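Pludorard to Open Reusable Cup Exchange at Uritia Market Hall

Program will lend washable cups to stallholders and shoppers beginning in September

URITIA – Pludorard, a supplier of reusable tableware to cafes, school kitchens and community halls, announced today that it will open a cup exchange at Uritia Market Hall in September. The exchange, which will operate under the name Jundo, will lend washable plastic cups to drink vendors inside the hall and collect them at return shelves near the exits.

Nineteen stalls have signed up for the first season. They include coffee and tea counters, two juice stands, a soup kitchen that also sells hot cider, and several bakeries that serve drinks in the morning only. Each stall will receive a starting supply of cups from Pludorard and may request more from the exchange room during opening hours.

"The stalls asked for something simple," said Lucian Moldovan, program manager for Jundo. "They did not want an app, and they did not want to keep track of whose cup was whose. A customer buys a drink, drinks it, and puts the cup on a shelf. We take it from there."

Shoppers will not be charged a deposit during the first 90 days. After that period Pludorard and the hall's management will review how many cups have come back and decide whether a deposit is needed. Any deposit would be posted at every participating stall before it takes effect.

The exchange room is on the ground floor of the hall, next to the loading entrance on the north side. It was used until last year for storing folding tables. Pludorard has put in a two-basin sink, a commercial dishwasher, drying racks along one wall and open shelving along another. A half door with a counter faces the corridor so that stallholders can pick up and drop off crates without walking through the washing area.

Cups will be collected from the return shelves every 45 minutes while the hall is open. Staff will empty and rinse them, run them through the dishwasher, and place them upside down on the racks to dry before they are stacked and crated. Stalls will be asked to keep their crates covered and off the floor.

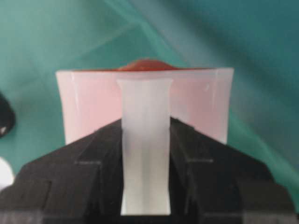 Cups for the exchange were chosen after a trial with stallholders last winter, in which four shapes were passed around and used for everyday service. Vendors preferred a wide cup with a steady base over taller, narrower ones, which were harder to dry and tipped more easily on crowded counters. Color was discussed at length. Stallholders wanted a shade that would not be confused with the hall's own white crockery, and pale pink had the most support. The cup is frosted and lets light through, with walls that curve in slightly toward the middle and open out again toward the rim. Staff sorting returns will look for nicks below the rim as well as along it, and cups with sharp or deep damage will be taken out of use.

Darker cups were ruled out early in the trial. Several vendors said they found it difficult to see leftover tea stains on the inside of a dark cup, and one juice stand reported sending out a cup that had not been properly cleaned. Clear cups were also considered, but vendors felt they began to look old after a few weeks of washing.

The program will begin with 300 cups. Pludorard expects to add to that number once the busiest hours are better understood. Weekend mornings and the hour before closing are likely to place the most demand on the washing room, and an additional staff member will be on duty at those times.

Rafsan Abeysekara, who runs the Nanayakkara tea counter near the hall's east entrance, took part in the trial and will be among the first vendors to switch over completely.

"I was going through a sleeve of paper cups before ten in the morning," Abeysekara said. "I had to store them, and then I had to deal with the trash bags. My main question was whether people would bring the cups back. In the trial most of them did. A few went home with someone and came back the next week."

Abeysekara said customers also asked whether the cups could be used for iced drinks and for children's portions. The same cup will be used for both. Stalls that sell small servings may mark a fill level on their own serving jugs, and Pludorard has asked vendors not to write on the cups or put stickers on them, as adhesive is difficult to remove in a normal wash.

Lids will be available on request at the exchange room. They are collected and washed separately from the cups, and the return shelves will have a shallow tray for them. Shoppers are asked to take the lid off before leaving a cup. Straws, napkins and tea bags should go in the bins beside the shelves.

Return shelves will be placed at five points: the east and west entrances, the seating area under the stairs, the flower stalls, and the corridor leading to the restrooms. Each will carry a sign with the Jundo name and a short set of instructions. Cups may also be handed back at the counter of any participating stall, whether or not the drink was bought there.

Shoppers who prefer to use their own cup may continue to do so. Vendors will set their own policies on discounts for customers who bring one.

Stallholders who have not yet joined can do so at any time during the season. There is no fee for the first season. Vendors are asked to attend a short walk-through of the exchange room, sign a one-page agreement and name one person at the stall who will be responsible for the crates. Walk-throughs will be held at 7 a.m., before the hall opens to the public, and at 6 p.m., after most stalls have closed.

Pludorard is also hiring for the exchange room. Part-time positions are open for washing, sorting and collection, with morning and afternoon shifts. Applicants should be able to lift a full crate and stand for most of a shift. Previous kitchen experience is helpful but is not required. Application forms are available at the hall office.

"We will be changing things as we go," Moldovan said. "If a shelf is in the wrong place, we will move it. If a stall runs out of cups at eleven, we want to hear about it that day."

Worn or damaged cups will be set aside at the exchange room and returned to Pludorard's warehouse, where they will be counted and checked. The company plans to share the number of cups lost, damaged and replaced with participating vendors at the end of the season.

About Pludorard
Pludorard supplies reusable cups, plates and trays to food businesses and community kitchens, along with washing racks, crates and shelving. The company provides both direct sales and seasonal lending programs.

About Uritia Market Hall
Uritia Market Hall is a covered market with stalls selling produce, baked goods, prepared food, flowers and household items. The hall is open year-round.

Contact
Lucian Moldovan, Program Manager, Jundo
Inquiries from vendors and the press may be left at the Uritia Market Hall office, ground floor, during opening hours.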